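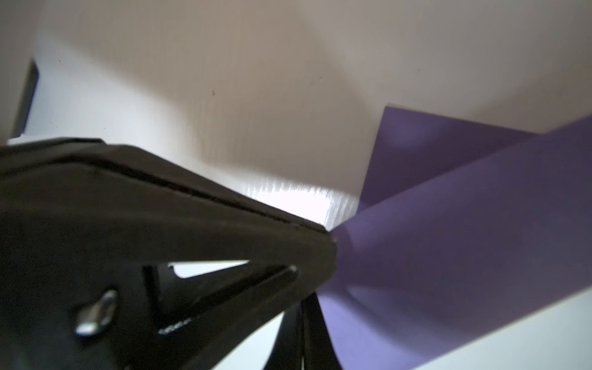 How do you store folders, cutting mats and other flat sheets so that they don't bend?

Stand them upright in a narrow holder, with firm support on both sides, and keep the holder almost full.

I learned this slowly. In my first apartment in Corkdale I kept everything flat in one drawer, and each time I needed the sheet from the bottom I lifted the whole pile. The corners suffered most. Purple card was the worst for me, because a fold in a strong color leaves a pale line and you can't rub it away.

## What I do now

- Sort by size first, then by color. Large sheets go at the back.
- Put one stiff board at each end of the row. An old cutting board is good enough.
- Leave a gap of one finger, no more. With a bigger gap the sheets begin to lean, and after one warm August they stay curved.
- Take a sheet by the middle of the top edge and pull straight up.
- Wipe plastic sheets with a soft cloth before you put them back. Dust makes small scratches when two sheets rub.

My holder is 30 cm deep and stands on the lower shelf, where I can reach it from my chair. It cost me 4 dollars at a garage sale in Ferkorcombe.

## If a sheet is already bent

For card, lay it between two clean papers and put heavy books over it for two nights. Don't use an iron on anything with a shiny coating. My neighbor Myrto Kontogiannis tried it and the coating came off on the ironing cloth.

For soft plastic, roll it gently against the bend, hold it so for a minute, then put it under the books also. A sharp fold will not go away completely. I cut such sheets into dividers and write the labels on them with a paint pen.

## Folded panels

Some pieces have a fold that must stay, for example the sides of a storage cube. Close them in the direction they were made to close, and tie them with a wide ribbon. A rubber band eats into the edge with time. Mali Hughes wrote to me that she uses strips cut from old tights, and I have since changed to this too. Black ones show less dirt.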